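Salinas Street Kitchen News
August

Dish racks: what we changed and how to look after them

The shared kitchen on Salinas Street has new dish racks. The old wire ones had rusted through at the welds and were leaving brown marks on the plates, so they went out with the scrap metal on Saturday. The replacements are gray plastic, one piece, and came from Umisden. We paid $40 for the set out of the kitchen fund.

Tonantzin Orozco, who runs the evening cooking group, asked for racks with an open floor. The solid-bottom tray we tried in the spring held water under the cups and started to smell within a week. The new floor is a grid of thin bars that cross on the diagonal, with plate prongs standing up from it. Water goes straight through, so please think about what is underneath before you set a rack down.
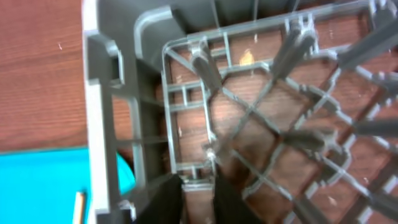 Where to put them

By the sink, on the draining board, with the drip mat under the whole rack. The wood tables are fine for an empty rack or for dishes that have already been dried. Do not leave a dripping rack on the wood. We sanded and oiled those tables last year and there are already two pale rings on the one near the window.

If the draining board is full, dry what is there and put it away, then start your own load.

Loading

Plates go between the prongs, large ones toward the back. Bowls go in at a lean, facing down. Cups sit upside down on the grid. Forks and spoons go in the Zimis jar beside the faucet. Small ones slip through the diamond openings, and we have lost several teaspoons behind the counter that way.

Cast iron and the big stockpots do not go in the rack at all. Dry them by hand and return them to the bottom shelf.

Cleaning

Crumbs and bits of peel fall through the grid and stay on whatever is under it. Lift the rack, wipe beneath it, and put it back. Whoever closes the kitchen does this every night.

Once a week the racks get a proper wash. Fill the deep sink with warm water and dish soap, leave the rack in for 5 minutes, and go over the corners and the base of each prong with the Nerden brush. Rinse and stand it on end to drain. Please don't use bleach or the steel scrubber.

The cleaning sign-up sheet is on the pantry door. September still has open slots. If a prong cracks or a rack goes missing, leave a note for Tonantzin in the kitchen mailbox.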